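Dosilia Sandwich Arm -- Frequently Asked Questions

Search this site Enter keywords Go

11 October 2019 | by Simin Ansari

Last updated: 11 October 2019

Is the lettuce real?
I do not answer this for the workshop in general, please ask Reece Bellamy which set he is using. For the gripper it is the same program: take the leaf near the stem and close slowly. 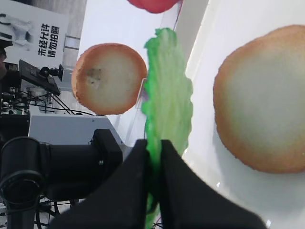

If you close at full speed, the leaf turns in the fingers and you must start again. We set the closing time to 700 milliseconds.

Can I build it at home?
Yes. Refugio Orozco made his first one in a kitchen. You need a firm table and two free evenings for the wiring -- more if you never crimped a connector before.

Why do the slices stand on edge?
The fingers come from above and cannot get under a flat slice. A clear holder keeps each slice upright, so there is something to grip on both sides. 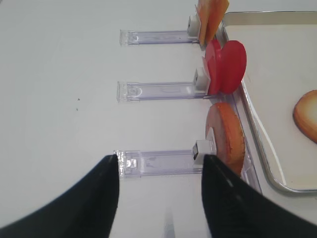
Three clear holders beside the metal tray, gripper open at the nearest one.

Which version of the code do I use?
Version 18. The older ones do not know the holders.

Who can I write to?
Carol Oakley, for parts. For code, write to me.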